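Kallio bringt Kopfhörerverstärker Trellero in den Handel

Pranby, 2023-12-07. Der Audiohersteller Kallio liefert ab sofort den Trellero aus, einen Kopfhörerverstärker mit eingebautem D/A-Wandler für den Schreibtisch. Das Gerät ersetzt den Trirer, dessen Fertigung im November ausgelaufen ist. Der Preis beträgt 295 Euro.

Der Trellero hat zwei Kopfhörerausgänge, einen unsymmetrischen mit 6,3 Millimetern und einen symmetrischen mit 4,4 Millimetern. Beide lassen sich in drei Verstärkungsstufen betreiben. In der niedrigsten Stufe ist das Gerät für empfindliche In-Ear-Hörer ausgelegt, das Grundrauschen liegt laut Kallio deutlich unter dem des Vorgängers.

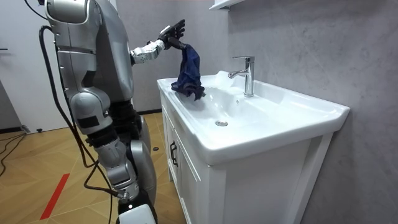 Das Gehäuse wurde gegenüber dem Trirer neu aufgebaut. Es besteht aus Aluminium, das Netzteil sitzt jetzt außen, und die Lautstärke wird über einen Drehregler mit Rastung eingestellt. Zur Wahl stehen Schwarz und Silber; das Silber ist glänzend wie die gerundeten Verkleidungen des Roboters am Waschbecken, Schwarz dagegen matt. Die Frontplatte trägt keine Anzeige, den gewählten Eingang zeigt eine einzelne Leuchtdiode.

Für die Abstimmung hat Kallio 14 Vorseriengeräte an Händler und Hörer verliehen. Auf deren Rückmeldungen geht unter anderem die feinere Regelung im unteren Lautstärkebereich zurück. Vom Trirer wurden insgesamt 2273 Stück verkauft. Ersatzteile dafür bleiben erhältlich.
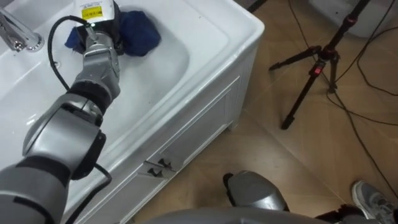 Kann der Trellero auch ohne Computer verwendet werden?
Neben USB-C stehen ein optischer und ein analoger Eingang zur Verfügung, sodass sich auch CD-Spieler, Fernseher und Plattenspieler mit Vorverstärker anschließen lassen.

Die erste Serie umfasst rund 1000 Geräte. Im Lieferumfang sind Netzteil, USB-Kabel und eine gedruckte Anleitung enthalten. Bestellungen nehmen der Fachhandel und der Werksverkauf in Pranby entgegen. Testgeräte für Redaktionen können bei der Pressestelle von Kallio angefordert werden.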